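4.2 Handover planning and the gripper-to-gripper check

The handover is where most of our planner time goes. Picking a card off the table is easy and we reuse the grasp code from Section 3 with no changes. Passing it from one arm to the other is not. Both arms have to be inside the same small volume, both wrist views are partly filled by things which are not the table, and the object is thin. A few millimetres wrong in yaw and the receiving jaws close on the face of the card instead of its edge.

We split the handover into 3 stages: present, approach, swap. Each is a separate node in the Pumel task tree, with its own timeout and its own way back out.

Present. The giving arm moves the card to a meeting pose over the middle of the table. The pose is not fixed. Onis (our sampler) draws 96 candidate poses, throws out the ones where either elbow comes near a wall, then ranks the rest by how far the joints stay from their limits. The tilt of the card is left free inside a cone. An earlier version kept the card upright and failed often on the left side, elbow limits again. Leaving tilt free cost us nothing in the later stages so we kept it.

Approach. The receiving arm opens its jaws fully, lines up with the free edge of the card and stops short. Stop distance is set in the config, per object. At this point the planner hands over to the wrist loop, and the scene camera is only used as a guard: if the two grippers get nearer than the guard distance before the wrist loop has reported a lock, both arms freeze. Freeze, not retreat. Retreating from a half-made handover was how we bent the first mounting bracket.

Fig. 3 gives views from the work cell. 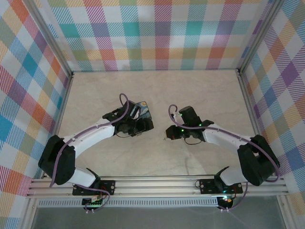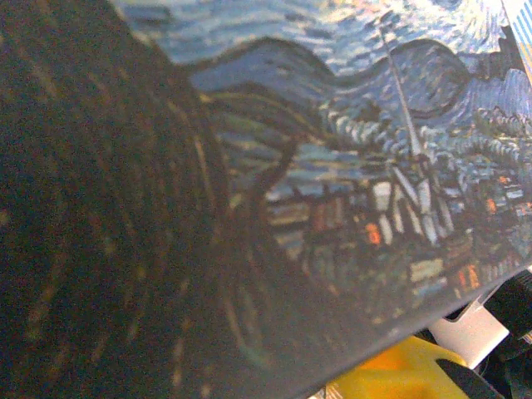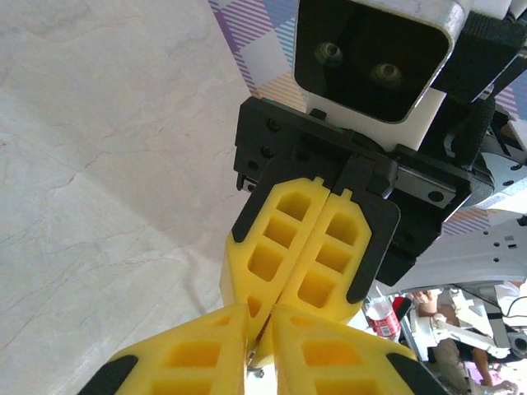 Figure 3. Top: fixed camera, left arm holding the card, right gripper open. Middle: wrist camera, printed card at close range. Bottom: wrist camera, facing the other gripper.

Perception at close range. The card carries a print of The Starry Night. We wanted something with dense texture, and it is dense, but that cuts both ways. With the print very near the lens the view is a bit soft, and the brush strokes all look alike to a local feature matcher. Our first tracker slid along the swirls in the sky and reported a confident lock on the wrong part. The steeple and the dark tree are much better anchors, large and unlike anything near them. So we now match in two passes, coarse shapes first, then fine features only within the region the coarse pass allows. Glare is the other problem. Pixels in a pale washed-out patch are masked before matching, using a plain threshold on local contrast. Nothing clever and it could surely be improved.

The edge of the card is found seperately. We fit a line to the border between print and whatever is behind it. The plaid lining on the walls does not help here, lots of straight stripes, so line candidates are only kept if the print side agrees with the coarse match. Wycliffe Makori tried a learned edge detector as well. It did better on plaid and worse on glare. Not used in the results below.

Gripper-to-gripper check. Before each block of runs the two arms are brought face to face with nothing held, and each wrist camera looks at the other gripper. The yellow fingers segment well by colour alone, with one catch: the camera also sees its own fingers, same yellow, same lattice. Own fingers are removed with a mask worked out from the jaw opening, which we know from the motor encoder. What is left is taken as the other gripper, and its seam and outer edges give a relative pose. This is compared with the pose from forward kinematics. If they differ by more than 2 mm the block does not start and the hand-eye offsets are solved again.

The mask has to follow the jaw opening closely. When encoder messages lagged the images, the mask was was left behind by the fingers and the leftover slivers were read as part of the other gripper. Fixed by stamping both streams on the Acuña bridge and dropping pairs that do not match. Background movement outside the cell is ignored, we crop by depth.

Swap. The receiver closes until motor current rises, holds for 700 ms, then the giver opens. No pulling test. Mercy Ondieki added one for the Mandemport trials but it twisted the card in the jaws often enough that we took it back out. After release the receiver backs off along its own approach line and re-runs the coarse match, to confirm that the card came along. If the match fails the run is logged as a drop and the tree goes back to the pick node.

Timeouts and guard distances for all stages are in the appendix. Section 4.3 covers what happens when the lock is lost half way through the approach.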